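Artificial tulips lean outwards and won't stay put in glass vases

Posted by Tamsin Ostrowski in Home and Display

I'm arranging artificial tulips in three glass vessels: a tall clear carafe with a flared lip, a cut-crystal vase with a narrow neck and wider base, and a green embossed bottle. The stems are wired. Three yellow ones went into the crystal vase and two of them lean outwards on the same side. The orange ones are still to be placed. I don't want visible filler, as most of the glass is clear. Is it the neck width, the stem length or the number of stems?
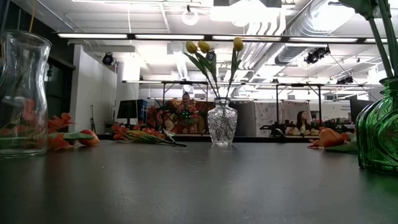

Britta Fröhlich
Neck width, mostly. A stem is held at two points, the rim and wherever its foot meets the base. In a narrow neck over a wide base the foot can slide outwards, and the head then tips the opposite way. Put a slight bend in the last 2 cm of each stem so that the foot sits against the inside wall, then turn the stem until the head is where you want it. Cut with side cutters, as the wire core will mark scissors. Cut less than you think you need.

Three stems is a reasonable number for a narrow neck. For a carafe with a flared lip, tie the stems with clear fishing line just below rim height, where the leaves hide it. Set the heads at different heights before tying. If all the blooms finish level, the leaves bunch at the rim and push the stems apart.
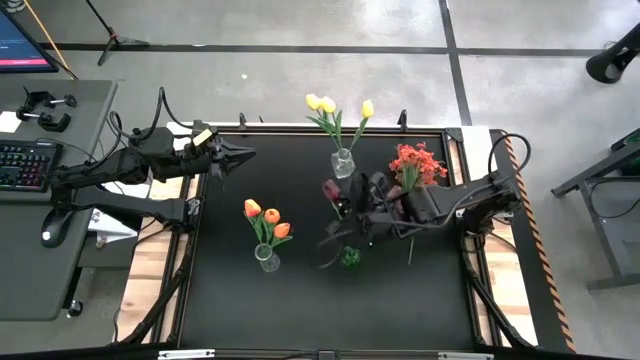 Leaves matter as much as stems. On most artificial tulips they are moulded to one side, so rotating the stem by a quarter turn moves the weight as well as the look. Fan them above the rim and keep them out of the neck. Small-headed flowers on bundled stems are easier: leave the bundle tied and put it in whole.

Benedita Antunes
Just use clear glass beads, works for me. I get the Zurketti ones, 533 g bag, fills one vase.

Sieglinde Hollmann
Beads are fine in the green bottle, where they hardly show. In cut crystal they spoil the pattern, and they are tedious to get out through a narrow neck. I would try the bent foot first. Warm the stem with a hairdryer if the plastic is stiff, and hold the bend until it cools.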